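Fenwood Memorial Grounds Association
Minutes of the January meeting, taken by Nayara Furtado

Present: Tamás Barta (chair), Meinrad Tanner, Miroslava Dmytriv, Orysia Demchenko, me. We got going at 8, which is when we said we would, so good for us!

Minutes of the last meeting
Approved once I fixed Meinrad's name, which I had spelled two different ways on the same page. Sorry, Meinrad.

Memorial book and notices
Tamás has been going through the book of names in the entry hall and found that the pages after the Kuzmenko family are out of order. Somebody rebound them at some point and put the K's behind the M's. He wants to have it redone properly, and Orysia knows a binder in Darnindale who will look at it without charging for the look. We agreed she should take it over there before spring (in a box, please, not a tote bag).

We also talked for a long time about the notices on our web page. Families send us whatever the funeral home wrote, and some of it runs very long, and some of it is two lines. Miroslava thinks we should print everything exactly as it comes. Meinrad would like a house style, with the full name first, then dates, then family, then the service. I went back and forth on this and ended up siding with Miroslava, mostly since my aunt's notice had a line about her terrible bowling and I would have hated to see it trimmed. Vote was 3 to 2 for printing as received. We will still fix obvious typos, and we will call the family before touching a name.
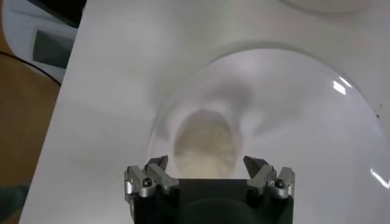 White ceramic bowl and drain opening.

Memorial trees
We have 20 tree requests waiting and room for 8 along the east path. Tamás walked it with a tape measure and is firm on that number. The rest would have to go on the slope behind the chapel, where the soil is mostly clay and the last two maples sulked for years. Orysia suggested asking families whether they would be happy with a shrub. I said some of them would be and some of them would really, really not be, and that the letter has to be worded kindly. I'm drafting it and will send it around to everybody before it goes out.

Miroslava asked that we offer the east path spots in the order the requests came in, with no exceptions, including for people we know. Agreed by everyone. Meinrad pointed out that he is number 9 on the list, for his brother, and voted yes anyway.

Markers: we are staying with Javulgate for the small plaques. Their price is the same as last year. The delivery is slow, so from now on we tell families to expect a wait instead of promising anything by the anniversary. 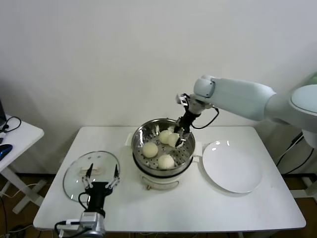 Steamed buns on the steamer tray, one held in a gripper.

Spring remembrance afternoon
Same format as before: names read aloud, a bit of music, then everybody inside. Tamás will read the first half of the names and Orysia the second. She asked for the list early so she can call families about how to say the ones she isn't sure of, and I think that's a lovely idea (mine gets mangled every single year). Start time is 2 in the afternoon. Music is still open. Meinrad's niece plays the cello but has exams, so he'll ask her and report back.
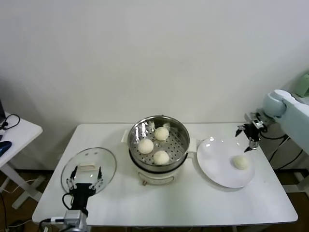

Food after the reading took up more of the evening than I expected. Last year we had five kinds of cake and hardly anything else, and a few of the older guests told Miroslava they'd have liked something plain and warm. She'd like to put out steamed buns, the round white kind, in a steel basket set into an electric steamer, with a stack of white plates beside it so people can help themselves. Meinrad worried about the line getting long. Orysia said a line is where people talk to each other, and I'm with her there. We'll do buns and cake both, and Miroslava is in charge of the buns.

Any other business
The side gate still sticks. Tamás has the oil and keeps forgetting it. He has asked me to write that down, so I have.

Orysia wants the guest register moved closer to the door so people see it on the way in. Agreed, and she'll bring a small table.

Next meeting is in February, same room, same time. Meinrad is bringing the coffee.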